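Koster Football Academy: Questions from Parents and Players

How old does my child have to be to join?
We take players from the age of seven. Age groups are set by the player's age on the first day of the season and we do not move players up early, whatever a previous coach has said.

When are the open tryouts?
The next ones are on 23rd October at the Zoltenen ground. Check-in opens one hour before the first session. Players who miss that date can ask to be put on the list for the May tryouts.

What should players bring?
Cleats, shin guards, a full water bottle and a plain shirt with no club badge. Please leave jerseys from other teams at home. We hand out numbered bibs and collect them at the end.

Can parents watch?
Yes, from the seating on the far side of the field. Please don't call out instructions. Coaches will not discuss a player's performance on the day.

How will we hear the result?
By email, to the address on the registration form. Arnout Jansen, our head of youth coaching, signs off on every decision. If the answer is no, you may ask for written comments. Players can try out again after one full season.

Does a place at the academy lead to a professional contract?
Most of our players never sign one. Families should plan on school coming first. Players who fall behind in class train fewer evenings until their grades recover.

An agent has contacted us. What should we do?
Don't sign anything and don't pay anything. Send us the agent's name and we will check the registration. Koster does not work with agents for players in the youth groups, and anyone who says they can get your child a place here for a fee is not telling the truth.

How many evenings a week is training?
The youngest group trains two evenings a week. The oldest group trains four, plus a game on the weekend.

Is there food at the ground?
The snack bar is open on game days only. Glass bottles are not allowed anywhere on the site. Please take wrappers and used tape with you or put them in a bin. 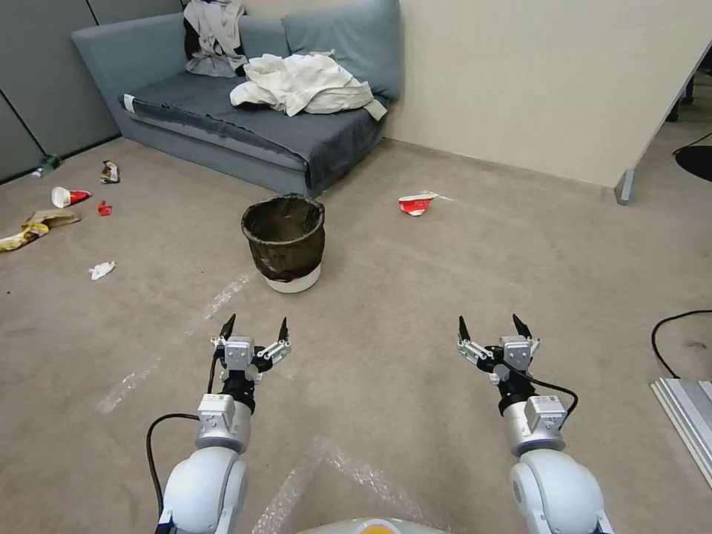 Lined wastebasket on a carpeted floor.

Who supplies the uniform?
Verex. Each player gets one home and one away set, and replacements are paid for by the family. Order through the Joltness account you were given at registration. Sizes can be exchanged if the tags are still on.

How many people can the main stand hold?
1,000, all seated. Academy families get in free to first-team home games with the player's card. Cards can't be lent to friends.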